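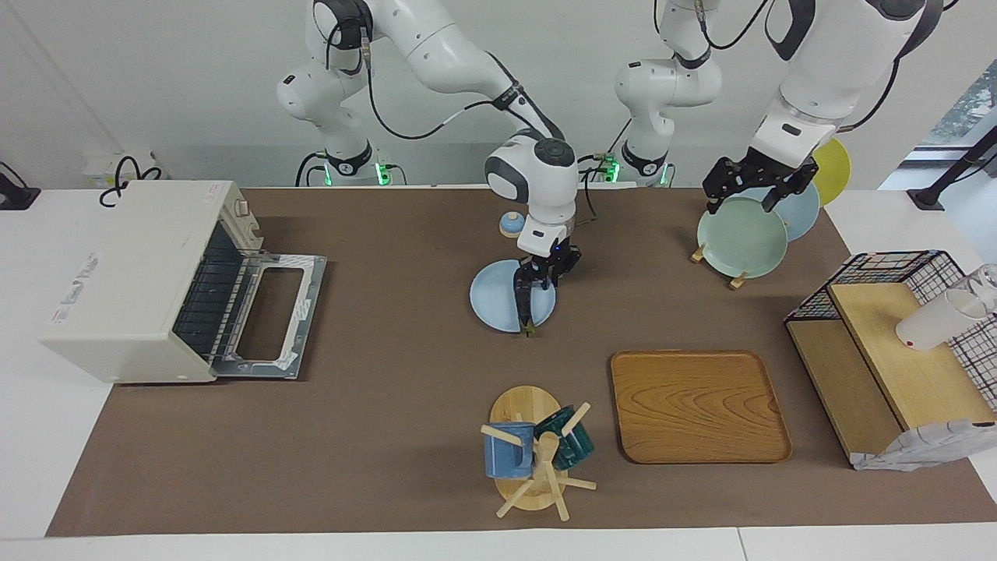
Rosby 300 Undercounter Dishwasher

The Rosby 300 is a single-skin undercounter dishwasher for cafés, village halls, staff kitchens and small pubs. It takes a standard 500 mm square basket, fits beneath a normal worktop and runs from a cold or warm water supply. We sell it with a gravity drain or with a drain pump fitted at the factory.

Price £1,613 excluding VAT, gravity drain. The drain pump version is priced on request. Delivery to the kerbside is included on the UK mainland.

What it washes

The clear loading height is 305 mm, enough for most dinner plates standing in a peg basket, side plates, bowls, mugs and half pint or pint glasses. Large oval platters and full-size oven trays will not go in. If you wash a lot of those, look at the Rosby pass-through model.

The 300 can be used for glasses and plates in the same kitchen, but we suggest you don't put them in the same basket. Wash glasses first, before the tank has had greasy plates through it, or drain and refill between the two. Pubs that serve food all day are usually better off with a separate glasswasher behind the bar.

Coloured and glazed plates are fine as long as the maker says they are dishwasher safe. Plates with a metallic rim will lose it sooner or later. Bare wood, including bread boards and wooden plate stands, should be washed by hand.

Cycles

There are three timed cycles, selected from the front panel:

Short, 118 seconds. Glasses, cups and lightly soiled side plates.
Standard, three minutes. Dinner plates, bowls and cutlery.
Long, five minutes. Dried-on food, serving dishes.

The timer does not allow for heating up. If the supply is cold the machine holds the wash until the rinse water has reached temperature, so on a cold supply the second and third baskets of a busy run will take longer than the times given here. A warm supply of up to 55 degrees shortens the wait a good deal. Do not connect to a supply hotter than that.

From empty, allow half an hour for the tank to fill and heat in the morning. The ready light on the panel stays amber until it can be used and then turns green.

Construction

The body, tank and door are stainless steel. The door is double-walled and the side panels are single. Upper and lower wash arms are moulded, and both unscrew by hand. The rinse arms sit on the same spindles and come away with them. The tank is pressed in one piece with rounded corners and has no welds along the bottom.

Two filters lie over the tank. The coarse one lifts straight out. The fine one sits below it around the pump inlet and needs a quarter turn to release. Both have to be back in place before a wash is started.

A rinse aid pump is fitted as standard. The detergent pump is an optional extra on the gravity version and is included with the drain pump version. Without it, detergent is added to the tank by hand, one measure at filling and a smaller one every ten baskets. Use a commercial machine detergent. Domestic tablets and washing-up liquid foam up and can stop the pump from working.

Installation

The machine needs a 3/4 inch BSP water connection with its own stop valve, a drain and a 30 amp single-phase supply. It can be changed to 13 amp by an engineer during installation. On 13 amp the heating is slower and the output over an hour drops, which matters little in an office and quite a lot in a café at lunchtime.

With the gravity drain, the waste standpipe has to be lower than the outlet on the back of the machine. If your existing waste comes through the wall at sink height you will need the pumped version. This is the most common reason for a machine being sent back to us, so please measure before ordering. We can't fit a drain pump to a gravity machine once it has left the works.

Leave a gap of 20 mm each side and 50 mm at the back. The feet adjust by 30 mm. The door needs clear floor in front when it is down, and somebody has to be able to stand beside it with a full basket, so a narrow galley kitchen should be checked with the tape measure.

Water softening

In hard water areas the machine must have a softener. Limescale in the rinse boiler is not covered by the warranty. We supply the Enetti manual softener, which goes between the stop valve and the machine and has to be regenerated with salt by the user. A kitchen doing two busy services a day will need to do that once or twice a week. The Oshima automatic unit costs more and looks after itself apart from topping up the salt. Neither is needed if the building already has softened water at the kitchen supply.

End of the day

Switch off, open the door and let the steam clear. Pull the standpipe to drain the tank, lift out both filters and rinse them under the tap. Wipe round the inside of the tank and the door seal. Take the wash arms off on Saturday or whichever day is quiet, and clear the jets with a cocktail stick. Leave the door ajar overnight.

Do not hose the outside of the machine.

Supplied with the machine

One peg basket for plates, one open basket for glasses or cups, one cutlery pot, fill hose, drain hose, rinse aid tube and printed instructions. Further baskets are listed under Brilesari baskets and trolleys. All Brilesari baskets in the 500 mm size fit, but the tall glass basket with two extenders is over the loading height.

Warranty

Two years on parts, one year on labour, from the date of delivery. Wash arms, filters, door seals and hoses count as wearing parts and are covered for 90 days. The machine must be installed by a qualified person and the installation card returned to us. Second-year labour can be added at the time of order.

Delivery

Stock machines go out within five working days. Pumped versions take two weeks. We do not deliver in the week between Christmas and New Year, and orders placed late in December are sent in January. The driver will not unpack the machine, take it up steps or remove the old one.

Contact us | Terms of sale | Spare parts | © Rosby Catering Equipment | Back to top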